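Food Prep Mgmt, wk 2 notes (9/19/22)
Instructor: Melina Spanos

Cross contamination, cont. Raw stuff goes on the bottom shelf, always. Ready to eat on top. Label + date everything, even if your using it tonight. Reading: ch. 6, skip the Calandale case for now.
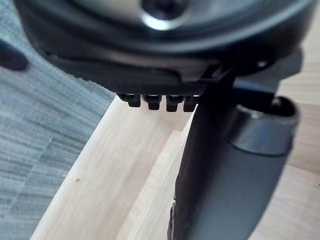
Cooling is where most of you lost points on quiz 2. Shallow pans, lids off til cold, stir often. Dont stack. Log sheet gets initials, not check marks.

Makeup quiz: see Abrehet Jemal, room 19. Bring a pencil.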